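I almost skipped the Panovar open day. It's an hour and a half on the bus from my place, February 12, 2021 was a miserable gray thing, and I figured it would be posters and free pens. Well, there were free pens! But there was also a back room where the simulation people let us sit at their desks and poke at the software, and that's where my whole afternoon went.

Our guide was Huệ Kiều, who works on the planning side. Her demo task is called Cillivow, and it's setting a drawer to rights: utensils go in the tray, napkins stay put. She has 269 starting layouts for it, all made by a script, and you can type in a number and go straight to that one.

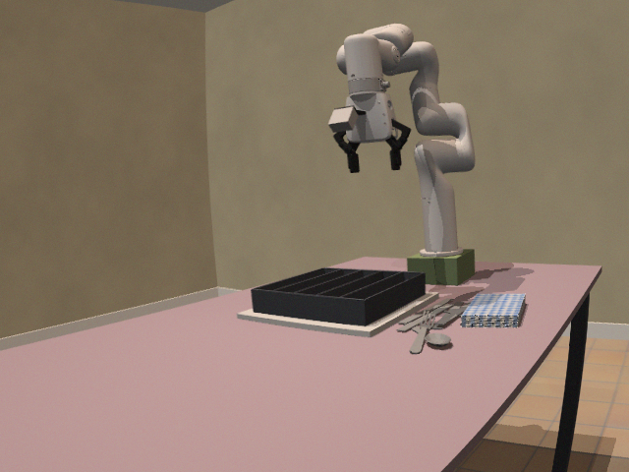 Cillivow at Panovar: the arm, the empty tray and the cutlery waiting beside it.

I asked why bother with a planner when you could just tell the arm where to go. She pulled up the planner's debug view, a big tangle of lines, and showed me the paths it had thrown out. Most of them failed on the elbow, which I'd never have thought of (I was only watching the fingers). The planner gets 600 milliseconds to come up with something, and if it can't, the arm goes back to a safe pose and asks again.
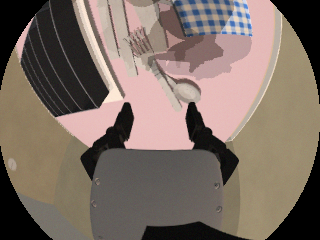

Perception was the part I'd really come for. Their module is called Ralodent, and its job is to take what the hand camera sees and hand the planner a list of things with a grasp point on each. A wide lens bends everything near the rim, so they correct for that first. Then comes the hard bit, which is deciding where one thing stops and the next one starts. With the spoon's handle running up under the fork like that, and what's probably a pale knife lying right alongside, I could see how a program might call the whole bunch one very weird utensil. Huệ said the old version did that all the time. The new one scores each outline separately and goes for the one it's surest of, so the order of picking can change from run to run.

We also got to play with Cabello, their replay tool, and I want one for my own projects so badly. You drag a slider and the joint angles, the planner's choice and the camera views all move together. You can put a bookmark on any step and send it to a coworker, who opens it at the same spot.

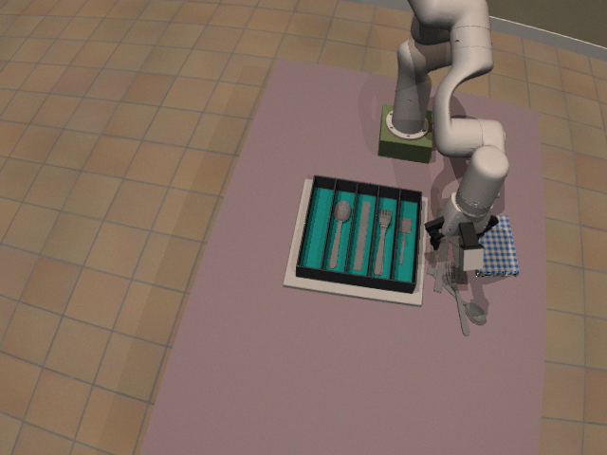 I asked if you could change something halfway through, and yes, you can! You stop at a step, edit a setting, and branch off a new run from there. I turned the approach speed down by 30 percent and made a branch, then got greedy and made more until I had 9 of them open and the machine started to crawl. Huệ very kindly closed them for me.

The next open day is in August, and you need to sign up for the back room at the front desk when you get there. Bring a sweater, the air conditioning is fierce.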